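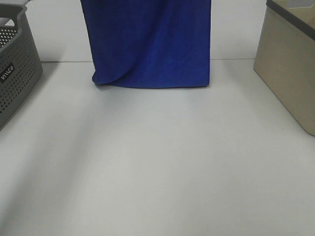 A blue cloth with a soft, slightly napped surface, resembling a microfiber towel.

Dog drying coat

A dog drying coat is a wearable towel that wraps around a dog's body after a bath, a swim or a rainy walk. It soaks up water while the dog moves about, sleeps or rides home in the car. Drying coats are sold in most pet stores alongside leashes and beds, and they are especially popular with owners of double-coated and long-haired breeds, which can stay damp for hours!

Design

Most drying coats have a back panel, a belly flap and a collar that folds up over the neck. The coat slips over the head or closes at the chest, and a belt or a strip of hook-and-loop tape holds the belly flap in place. Some patterns add leg sleeves, a hood for the ears or a small slot between the shoulders so that a harness can be clipped on underneath.

Sizing goes by back length, measured from the base of the neck to the base of the tail. The Coliro range starts with puppy sizes and runs up to a back length of 50 inches, long enough for the very biggest mastiffs. Deep-chested dogs such as greyhounds and whippets often need a separate cut, and the Privitz pattern, with its wonderfully generous chest and narrow waist, was drawn up for them.

Materials

Cotton terry was the usual choice in early coats. It is soft and cheap, but it gets heavy as it fills with water and is slow to dry on the line. Microfiber has largely taken its place. Its split polyester and polyamide fibers hold water in the tiny gaps between them, and the cloth wrings out quickly. Fabric weight is given in grams per square meter. Light travel coats fall well below the 240-gram cloth used by Ondis, while winter coats are a good deal thicker.

Bamboo blends are also sold. They feel lovely against the skin – though they tend to shed lint on dark fur.

Use

The dog is first rubbed down with an ordinary towel to take off loose water and mud. The coat then goes on snugly, with room for two fingers at the neck. A dog left in a soaked coat can become chilled, so a wet coat is swapped for a dry one. Dogs wearing a coat for the first time may freeze in place or roll on the floor, and a few short sessions with treats usually settle them.

Care

Microfiber coats are washed warm without fabric softener, which clogs the fibers and spoils their grip on water. Hook-and-loop tabs are closed before washing so they do not snag the pile.

See also
Dog grooming
Dog coat (clothing)
Ansari towel mitt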